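Gallery: Can Machines Tidy a Home Yet?
Plekeo Household Automation Programme
December 22, 2022

Since June the programme has studied ordinary chores as a machine meets them, at close range and among everyday clutter. The chores presented on this page were chosen by families taking part in the Emolik survey.

1. Putting away toys

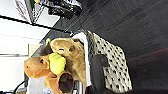 Plush animals with a tennis ball wedged between them, beside polka-dot fabric. Soft toys change shape when gripped, and the programme still regards sorting them as unsolved.

2. Folding towels

Of 87 towels folded in the Furnemar trials, 40 met the standard set for a household cupboard. Pictures will be added in the next update.

3. Stocking low shelves

Work at the Štefanec shop is limited to boxed goods. Loose items continue to be placed by staff.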